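4.2 Cable handling

I'll admit I expected the cable task to be the easy one. We had just come off the towel folding in 4.1, where the arm spent most of its time smoothing out corners it had already smoothed, and picking short wire harnesses out of a tray sounded like a rest. My co-authors at the Setcombe workshop, who do this sort of thing by hand all day, were less hopeful.

The job is simple to say out loud. A tray of mixed harnesses arrives, the arm takes one, lifts it and carries it over to the fixture, where the connector has to go in the right way round. People do it while chatting. The arm, running the Geduta planner with the same settings as in Section 3, made 362 attempts at it between February and the end of the study. We lined the tray with white paper quite early on, as the bare metal threw back so much light that the planner kept going after reflections — a mistake I found rather endearing for the first day or so.
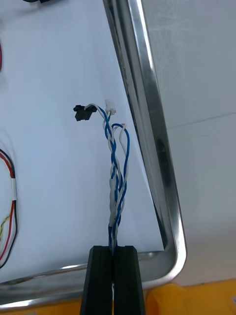 Figure 7. Wrist camera view of the cable task, with the fingers closed on the lower end of a blue and white harness. The wires part near the top, one pair going to a black connector and another to a white one.

Closing the fingers on a harness was never the hard bit. What gave us trouble was everything further up. If you hold a twisted bundle at one end, the other end does more or less what it likes, and where the strands bow out into a loop (as on the right of the harness in Figure 7) the loop is very good at catching on its neighbours. Of the 362 attempts, 19 ended with a second harness coming along for the ride, and we scored all of those as failures even when the first one got to the fixture.

Then there's the matter of which connector is which. A person gives the thing a little roll between finger and thumb and that's that. Our two fingers can't roll anything, so the arm has to put the harness down, look again and take a fresh grip, which is slow and a bit painful to watch. I tried gripping nearer the connectors, but that hid them from the wrist camera just when we wanted to see them. We come back to regrasping in 4.4, along with the results for the Stikine fingertips.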